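White tables, soft blocks and the tips I no longer believe

883 shares | 7 comments

Every autumn the same advice goes round about white table tops: how to clean them, what to stand on them, how to push two together so they look like one. I've followed most of it at one time or another, and I'd say half was written by people who don't own a white table.

Stacking blocks get a section too, as they seem to come with tips of their own.
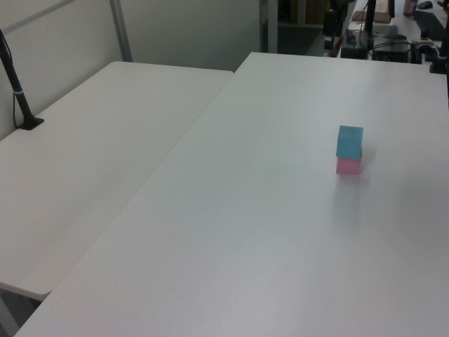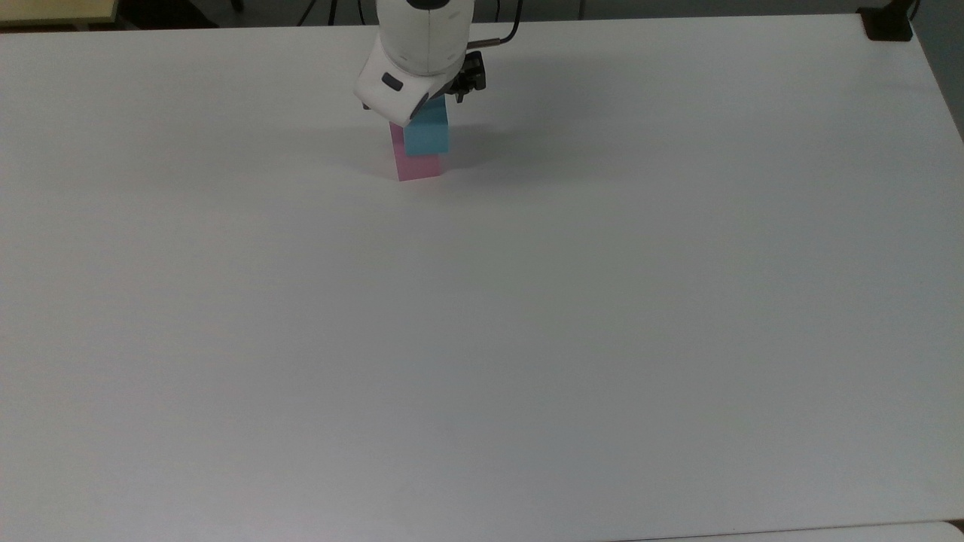
A light blue block on a pink one, on a white table top.

Tainá Frota

Start with the claim that white is hard work. I don't find it any harder than dark wood, which shows dust by lunchtime. White shows pencil, tea and the dye from cheap felt. All three come off most painted or coated tops with warm water, a drop of washing-up liquid and a cloth that has been properly wrung out. Do it the same evening. Tea left overnight takes three goes.

The melamine sponge is the tip I'd argue with. Yes, it lifts marks. It's also a very fine abrasive, and on a matt surface it leaves a shiny patch you can see from the door when the light is low. I did this to a Dantas table in November and the patch is still there. Try it underneath first, or on a leg, and if you can't tell the difference after ten rubs then go ahead.

Bicarbonate paste is gentler, supposedly. It leaves a bloom when it dries, so you end up washing the table again anyway. I can't see what has been gained.

Two tables pushed together

The usual advice is to match the height and forget about it. Good luck. Two tables of the same make can stand differently on the same floor, and a pair from different shops almost certainly will. A small step at the join is no bother if you keep cups and paper to one side of it. It is a bother if you slide things across.

Folded card under the feet works for a week or two, then squashes. Screw-in feet are better if the legs take them. Dirceu Meireles, who fits kitchens and has little patience for my card, told me to raise the lower table and leave the higher one alone. Fair enough, it's less wobbly that way.

Rounded corners leave a gap where the edges curve away from each other. Pens go down it. I've seen a filler strip sold for this – Wivela do one – and it collected crumbs along both sides, so I took it off. Put the bin under the gap and be done with it.

Shadows and where to sit

"Put the table by a window" is fine until the sun comes round. A pale block on a white top is easiest to see with soft light from one side, where you get a faint shadow and a clear bottom edge. Strong overhead bulbs flatten everything. Before you buy a lamp, turn the table a quarter and look again. It costs nothing and takes two of you one minute.

Stacking, if you must have tips

You'll read that the bigger block always goes underneath. For two blocks this hardly matters. A top block that hangs over a little at the edges will sit there quite happily if both faces are flat and the table doesn't rock. Past four or five I'd start to care.

What does matter is grit. One crumb between two blocks and the upper one rocks. Wipe the faces, wipe the table, then stack.

Let go straight upwards. Most towers I've watched fall went over as the hand came away sideways, and children do this as often as their grandparents. Bring the block down until it touches, wait, open, lift.

As for foam blocks, the tip is to put them in the washing machine in a pillowcase. I tried it with a cheap set and two came out with rounded corners, which made them useless for building. A damp cloth and an airing rack did the rest of the set perfectly well. Keep them out of the sun while they dry, as pale pink in particular seems to fade (I have only the one set to go on, so take that as you like).

Storage

Sort by colour, say the magazines. It looks lovely on a shelf and lasts until someone plays with them. Sort by size if you sort at all. My own blocks live in a Pondness tub, 70 cm long, with no dividers, and I've had over 400 pieces in it without anyone complaining.

Labels on the lid: skip them. Anyone can lift a lid.

I'm still looking for a decent way to get biro off a matt white top without leaving a shine. Surgical spirit on a cotton bud took most of mine off and left a pale blue smear that needed two more buds. If you know better, write in, and please say what your table is made of.

7 comments | Share

Related
Do drawer liners do anything?
Hidayah Sinaga on mending a wobbly stool
Airing cupboards: what to take out first
The Ekville folding table, one winter on
Märta Grønli answers your questions about limescale
Five uses for an old pillowcase, two of them sensible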